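Cotgate : les bandes-annonces et ce qu'on en dit sur les réseaux

Bonjour et bienvenue dans le dépôt ! J'ai monté Cotgate parce que j'en avais assez de recopier à la main des compteurs de vues dans un tableur (oui, j'ai fait ça pendant tout un mois de novembre). On y trouve 400 bandes-annonces de films sortis en salle, avec pour chacune les publications promotionnelles du distributeur et les réactions du public, relevées pendant 60 jours après la mise en ligne.

Contenu

Il y a 2 fichiers. trailers.csv contient une ligne par bande-annonce : titre, langue, durée, genre, heure de publication. posts.csv contient les publications liées, avec le nombre de partages, de commentaires et le ton général du texte. La clé commune s'appelle id_film. Attention, dans la toute première version elle s'appelait film_id, et si vos vieux scripts plantent, cherchez d'abord de ce côté-là !
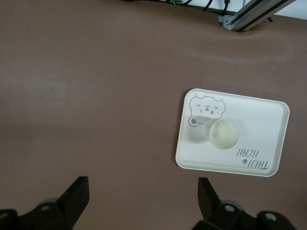 Plateau blanc sur une table brun mauve.

Comment c'est collecté

La collecte passe par Adisura, mon petit script maison, qui tourne chaque soir à 23 h. Le ton est annoté par Holloway, un classifieur que j'ai entraîné sur des commentaires en français et en anglais. Il s'en sort bien sur les avis tranchés, beaucoup moins sur l'ironie (et les fans de films d'horreur sont très ironiques, croyez-moi). J'ai relu moi-même 33 films en entier, ils portent la valeur 1 dans la colonne relu.

Limites connues

Les grosses sorties sont surreprésentées, les documentaires presque absents. Les commentaires supprimés avant le passage du script manquent, forcément. Je ne distingue pas non plus les vues payées des vues spontanées, donc prudence si vous voulez mesurer l'effet d'une campagne.

Licence et contact

Usage libre pour la recherche et l'enseignement, en citant Cotgate. Les pseudos ont été retirés, merci de ne pas chercher à les retrouver. Pour un bug ou une colonne bizarre, ouvrez un ticket sur Zamdale, j'y passe presque tous les matins. La prochaine version ajoutera les affiches, dès que j'aurai réglé mes histoires d'encodage dans les titres accentués.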